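3.2 Setup and upkeep of the simulated sink cell

The cell, which we call Drulell, has one arm with a black gripper and a dark gray sink in a marble counter. Before each block of 300 episodes we reload the gripper model and check the contact settings of the fingers against the values kept by Hoarau.

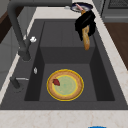 The finger friction is the value that drifts most often, as the Horilex scripts overwrite it when a new food item is added. We restore it by hand – this takes less time than to repair the script.

The second check concerns the camera poses.

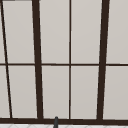 How often must the poses be reset? After every 80 episodes, and also each time the physics step is changed.

When the check fails, we load the saved pose file and repeat 29 short test motions above the basin. Only then is the cell released for the next block.
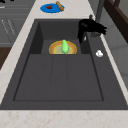 Figure 4. Simulated sink cell with the gripper at the basin and a plate inside.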